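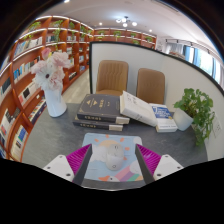
**Media release, March**

**Lastow Library opens 40 small desks for people who need somewhere to sit and think**

You can now book a desk of your own at Lastow Library, free, for up to 3 hours at a stretch. The new Penner Room opens to the public this month on the upper floor, in the space that used to hold the bound newspapers, and we couldn't be happier with how it has come up!

The idea came from our members. Last winter 761 people filled in our survey, and the request that kept coming back was for a proper spot to work: a bit of table, a mouse that works, a few books within reach and something green to look at. So that's what we've built. The desks have rounded edges and dark grey tops, and each one is set up a little differently. Some have hardcovers in dark bindings with gold lettering, others have paperbacks, and there are leafy plants in white pots to share the table with you. The mouse pads are cheerful too (the one with the sun, clouds and rainbow stripe already has its fans).

"I wanted it to feel like the corner of somebody's home," said Britta Petersen, who manages the branch. "We tried it with bare tables first and people sat down, looked around and left. Once the plants and books went in, they stayed all afternoon."

The books on the desks are part of the regular collection, so if one catches your eye you're welcome to borrow it. Staff will put another in its place. Aled Gwynne chose the first 114 titles, with plenty of colour on the covers as well as some serious old reading, and he'd love to hear your suggestions for the next lot.

Plants were grown by Farik Nursery, just down the road on Prellano Street. Please leave the watering to us, as they've had a few too many kind helpers during the trial!

**Bookings:** at the front counter or by phone. Walk-ins are welcome whenever a desk is free.

**Bring:** your library card, headphones if you'd like sound, and a drink with a lid.

**Media contact:** Britta Petersen, Lastow Library. Interviews and visits to the Penner Room can be arranged before 10 am, while it's quiet.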